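4.2 Planning the equipment budget

When we first sat down to plan the purchase, we made the mistake that I suspect many small groups make, and put nearly all of our attention on the price of the arms. The arms are the big number, after all, and it is very natural to haggle over the big number and wave the rest through. Our first plan, which Nilmini Saha kindly kept and which we still look at from time to time, gave one line to the arm and gripper, one line to cameras, and a single hopeful line called "other." By the time the Junddale site was ready for its first full week of work, "other" had grown to 37 percent of what we had spent, and we had gone back to the department 3 times to ask for more.

We would therefore like to be generous with detail in this section, in the hope that it saves a reader some trouble. We asked two suppliers, Drorkano and Motelik, for quotes on the same list of parts. Drorkano was cheaper on the arm itself, while Motelik included spare finger pads, mounting plates and a second wrist camera cable in the base price. Once we had added those things to the Drorkano quote the gap between the two was small enough that delivery time settled the matter, and we went with Motelik. Hajnalka Kun then drew up a replacement schedule for the parts that wear, and we set aside 20 percent of the hardware budget for it (this felt like a lot at the time, and we now think it was just right).

The household side of the plan deserves the same care. Appliances take up floor space, need outlets and have to be delivered, and a laundry task also calls for baskets and a good supply of things to put in them. Figure 3 shows the laundry station from the wrist camera.

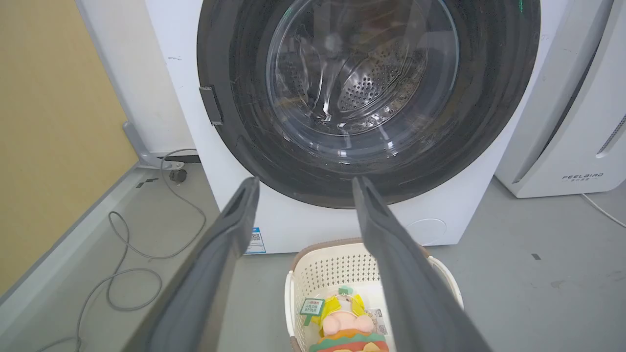 Figure 3. Laundry station, wrist camera view.

Our advice on buying for a station of this kind is to price the whole corner of the room, and to do it before the arm is ordered. The washer was an easy line to remember, and the small purchases were the ones we kept leaving out. The plastic basket in Figure 3 and the plush toy inside it, still in its clear wrapping, both belong on the list, and so does cable management, as the gray coil on the floor beside the washer will suggest. We now keep a separate sheet for each station, with 29 lines on the laundry sheet alone, and Smits, our purchasing office, has told us that these sheets are much easier to approve than the old combined request.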